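Rolthorpe Robotics Club: Minutes of the August Meeting
Posted by Doğukan Soylu, club secretary | August
14 shares | 6 comments

Meeting opened at 6:40 pm in the upstairs room at the library. Good turnout for a cold night, including three new families. Welcome to all of you, and please grab a name sticker next time so we can learn who you are!

Minutes of the July meeting were accepted with one fix. The spare battery charger belongs to the junior group, and it has gone back to their cupboard.

1. Flurko kitchen project

Most of the evening went on this one, and fair enough, because it's going brilliantly. For the newcomers: Flurko is the senior group's entry in the Lumanlan Challenge, in the household tasks category. The team records people doing small kitchen jobs with the hand-held grippers, then trains a policy on those recordings and tries it on the club's arm. The job they've picked is chopsticks: picking them up from the table and standing them in a holder.

Tally so far is 300 good recordings, with a goal of 500 before the entry form is due. Anyone who has tried it will know that chopsticks are a horrible thing to grab. They roll, they're skinny, and if the two fingertips close even slightly out of line the thing spins away from you. Priya's group found that coming in lower and slower made a big difference, and they have rewritten the instruction sheet to say so. Copies were passed around.
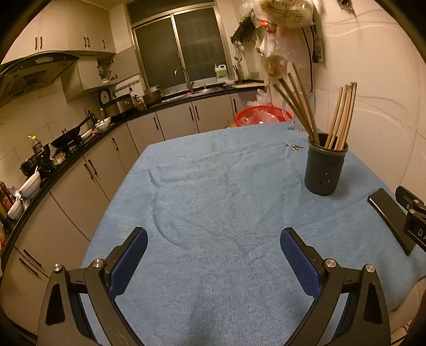 There was a long and very cheerful argument about how tidy the kitchens ought to be. One side wants everything cleared away before recording starts so the model has less to get confused by. The other side (mostly the people who cook) reckons a real kitchen has stuff in it and the arm had better get used to that. We settled on leaving kitchens as they are for the rest of the recordings, then doing a separate test on a bare table at the library and comparing the two. Marcus will write up the comparison for the engineering notebook.

The table covering came up as well. Ribbed cloth can bunch up when a fingertip drags on it. The team would like to keep some recordings with creases and some with the cloth pulled smooth, and label which is which. Agreed. The label goes in the notes column, please, and not in the file name. We lost an evening to that in June.

Action: Priya to book four more recording sessions.
Action: Doğukan to add a "cloth" heading to the notes sheet.

2. Grippers and spares

One set of fingertip pads is wearing smooth at the ends. Replacements come to $59 a set, and the meeting voted to buy two sets. Passed with no one against. Please check the pivot pins before each session and tell Marcus if anything feels loose. Don't tighten them yourself, as we stripped one that way last term.

A question was asked about printing our own pads. Ewan has had a go with flexible filament and brought his first try along to pass around. It's a bit squashy but really promising, and he's keen to try a firmer one with a coarser texture. We're all looking forward to that!

3. Anda, the junior build

The juniors have named their line follower Anda, and it now gets around the whole practice track, including the hairpin by the door. Loud applause. Next up is the colour sensor, which still mixes up green and blue under the library lights. They're going to build a little cardboard hood for it and take readings with the hood on and off.

There are 16 juniors on the list now and we only have five kits, so groups will be three or four to a kit until the new ones arrive. Two of the seniors offered to help on build nights. Thank you both, the juniors were thrilled.

4. Lumanlan Challenge

Entry form and two-minute video are still to do. The video needs to show a full run by the arm with no cuts, and the team would like to have a reliable run first before filming anything. Best effort so far is three chopsticks in a row into the holder, at which point the fourth hit the rim and went under the bench. Huge cheer anyway.

Parents driving to the regional round, please put your name on the sheet by the door along with how many seats you have. We also need someone with a trailer or a roomy wagon for the arm and its stand.

5. Other business

The soldering station is fixed. Safety glasses go back in the yellow tub when you're finished with them.

Someone left a grey jumper and a lunchbox behind in July. Both are at the front desk, and the lunchbox needs claiming soon.

Meeting closed at 8:15 pm. Next meeting same room, same time, and Ewan is bringing the new pads.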